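Furero opens back-to-school bag drive in Parsons, with 3,016 backpacks to check and send on

PARSONS – Furero, the school supply reuse project, is opening its largest bag drive so far this August, and we could not be happier about it! Together with our sorting partner Zaka, we plan to check, clean and pass along 3,016 backpacks to students in Parsons and Irnis before the first bell rings.

Every bag that comes in gets a proper going-over. Zippers are opened and closed along their full length, side pockets are turned out, snaps are pressed shut and pulled open again, and straps are let out all the way so that a fold or a fray can't hide in the slack. Lint comes off with a soft brush. It is slow, pleasant work, and a surprising number of bags that look tired at drop-off need very little to be ready for another school year.

Navy blue is the color we see most, and we have grown fond of it – it forgives a lot of cafeteria lunches. One style we are especially glad to be handing out has a clear ID window near the top and a snap on the side pocket.
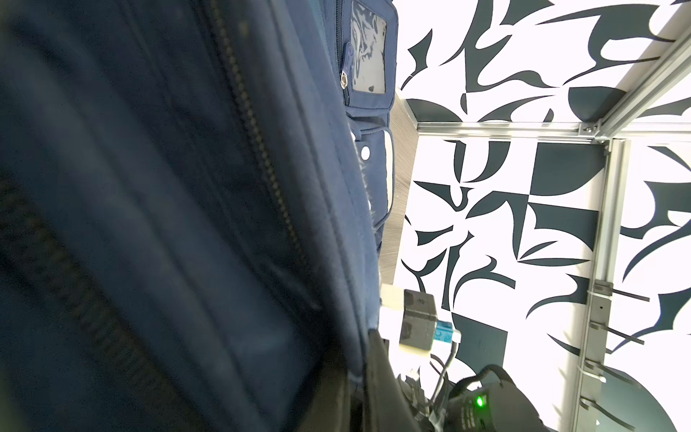
The window is what sold me, because my son's whole class had dark blue bags last year and he came home with the wrong one twice before we taped his name to the front, wrote one parent in Irnis after our spring pickup. We heard much the same from other families, so this year a blank name card will be tucked in with every bag that has a place for one. Bags without a window will get a cloth tag to tie on.

Reflective trim is the other thing families ask for. Many students in Irnis walk to an early bus along the county road, and by late fall it is still dark when they set out. Bags with light strips on the front will go to those students first, and we will keep a waiting list for anyone who misses out in the first round.
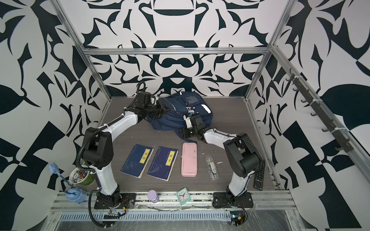
Sorting is done by size and by condition. Small bags go to kindergarten through second grade, and full-size bags go to everyone else. A bag with a stuck zipper or a loose seam goes to the mending table, where it can spend up to two weeks before it is given out. Anything past mending is taken apart for its buckles, pulls and webbing, and those parts go straight back into repairs. We have come to love that drawer of odds and ends!

Drop-off is open through the end of August at the Zaka storefront in Parsons, from 9 a.m. to 3 p.m. Please empty every pocket before you come, including the little one inside the front pocket (we still have a very nice set of house keys from last year – call us). Bags don't need to be washed first. Lunch boxes and pencil cases are welcome too, but we can't take wheeled luggage or hard-shell cases.

Families who would like a bag can sign up at the same counter or through their school office. There is no income form to fill in. Students may choose their own bag at pickup, and pickup dates for both towns will be posted at the storefront and sent home through the schools.

Press contact: Furero, Parsons office, at the Zaka storefront during drop-off hours.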